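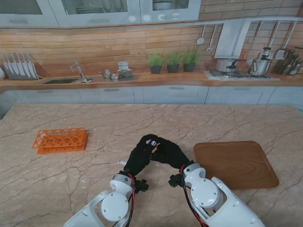 13 May 2025. Remote demonstrations continued at the Morkthorpe laboratory under the Haltaver program. The operator completed 20 recordings of the two-handed transfer task, of which four were rejected for excessive delay between the hand controls and the arms. With the black hands meeting over the marble tabletop and a small metallic object held between the fingertips, contact is difficult to judge from the control station. Operators are to be given seven additional practice trials. The Rondier gloves require recalibration before the next session.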